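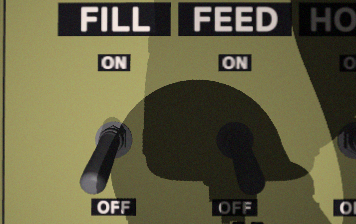
Elvia Cuevas wrote back to our first notice about the filling line with one line: "So who do I yell at when it stops?" Fair question, Elvia! It got us started on this page, so it gets to go first.

4 min read

Who do I call when it stops?

The cell lead on your shift, same as now. Benedita Lobo has days and Berenice Cervantes has nights. The Staritz line stops itself if something is out of range, and the message on the screen is in plain words (we pushed hard for that).

Is the robot taking over the switches too?

Some of them. FILL and FEED are on its list, and both stay ordinary toggles with ON at the top and OFF at the bottom. We kept the panel because everybody in the building can already read it, and a person can still walk up and flip a switch by hand once the arm is parked.

Does anyone lose their job?

No. Three people move from the filling station to changeovers and quality checks, at the same pay or better. You'll have the new schedule in writing before anything moves.

What gets easier?

The lifting and the standing! We fill 1,000 jugs on a normal shift, and until now one person stood at that panel for most of it. Wrists and shoulders should be a lot happier. You also get to leave the station for a drink of water without finding a stand-in.

What gets harder?

Changeovers, at first. There are 142 recipes to load into Sidemix and we're still working through them, so expect a few slow mornings. If a recipe looks wrong to you, say so, even if the screen says it's fine. You know how that syrup behaves and the software is still learning.

Do I need to know how to program?

Not at all. The training is two afternoons, paid, and most of it is hands-on: starting a batch, pausing it, parking the arm, clearing a jam. If you catch the bug and want more (I did, I'm hooked), Aguirre runs a longer course and we cover the fee.

Can I watch it run before my training?

Please do! Stay behind the yellow line and ask the lead anything you like.

Where do I send a question that isn't on this page?

Drop it in the box by the time clock or find me on the floor. Berenice Palacios, line support. Page last updated April 14, 2025.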